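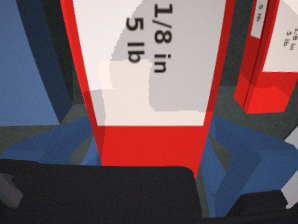
## 2. Before you order

Work through these steps before you ask Feneo for a quote.

1. List every carton the Hellunari cell will handle. Note the width, the height and the weight printed on the label.
2. Choose the gripper from the heaviest carton. A 5 lb box is a fair starting point for most packing lines.
3. Allow 2 sets of fingers per gripper, one fitted and one spare.
4. Set aside 537 mm of clear floor on each side of the base.
5. Budget 8 weeks for delivery.

**Note:** Simulation time is charged separately. Trials with your own box sizes are booked in blocks of 500 picks.

**Caution:** Do not order fingers until the carton list is final. Cut pads cannot be returned.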